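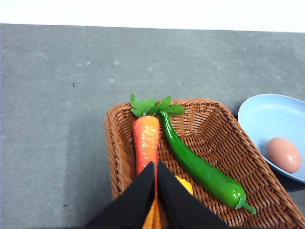 Keeping eggs, and keeping on top of them

We go through a lot of eggs in this house. My neighbour Jeptoo Kirui keeps hens up at Ravside and when they get going in spring she leaves boxes on my step faster than I can fry them, so over the years I've picked up a fair few habits for storing, testing and using them up. Some came from my mum, some from Jeptoo, and one or two I learned by making a mess of the kitchen floor.

Fridge or worktop?

Everybody has an opinion on this and they'll all tell you at length! Mine go in the fridge, in the box, on the middle shelf. I used to use the little moulded tray in the fridge door because, well, it was there, but the door is the warmest bit and it gets swung about every time somebody wants the milk. The box also stops the eggs picking up smells. I once made a sponge with eggs that had sat next to half a cut onion for a week and I'd rather not talk about it.

If you like them out on the worktop, pick a cool corner well away from the cooker and the sunny windowsill. What you don't want is eggs going in and out of the fridge all day. Choose a spot and leave them there.

Pointy end down, by the way. The air pocket is at the fat end and the yolk stays nicely in the middle, which you'll be glad of if you ever make stuffed eggs for a party.

Which one is oldest?

Shop eggs have a date on, and I go by that. Jeptoo's don't, so I write the month and day on each one in soft pencil when they arrive (not felt tip, it can soak through the shell). New ones go in at the back, old ones come to the front.

For a stray egg there's the water test. Fill a deep bowl with cold water and lower it in. If it lies flat on its side it's fresh. If it stands up on one end it's getting on a bit, and I'd use that one soon and cook it right through. If it floats, out it goes. The test only tells you about age, mind, so crack any doubtful egg into a cup and have a sniff before it gets anywhere near your cake mix.

Washing

Don't wash the lot when they arrive. The shell has a natural coating that keeps things out, and scrubbing takes it off. A bit of straw or muck will usually come away with a dry cloth or one of those rough scouring pads used very lightly. Wash your hands afterwards.

Boiled eggs that peel

Very fresh eggs are a pain to peel. The white clings to the shell and you end up with something that looks like the moon. Save the older ones for boiling and eat the new ones poached, where the fresh white holds together beautifully.

I lower mine into water that's already simmering, then straight into a bowl of cold water when they're done. Crack all over, start at the fat end, and peel under a dribble from the tap. Matilde Mendes, who I used to share a flat with, swore by a teaspoon of bicarb in the pan. I've tried it both ways and couldn't tell you the difference — but she got lovely smooth eggs, so have a go.

Freezing the extras

Yes, you can! Not in the shell though, they crack. Whites freeze perfectly as they are, one to each hole of an ice cube tray, then tip them into a bag once they're solid. Whole eggs want beating lightly first. I freeze them in pots of 2, the right amount for a batch of pancakes, and write what's inside on the lid. Yolks on their own go gluey unless you stir in a pinch of salt or sugar, so note down which you used. Thaw everything overnight in the fridge and only use it in things that get properly cooked.

Dropped one?

Throw a good handful of table salt over it and walk away for ten minutes. It firms up enough to scoop with a bit of card, and then you can wipe down with warm soapy water. Never hot water first, you'll cook it onto the tiles.

Boxes and shells

Boxes go back to Jeptoo. Torn ones make good seed trays in February, or you can rip them up for the compost along with the shells, crushed as small as you've patience for. I've never found that shells keep slugs off my lettuces, whatever the books say.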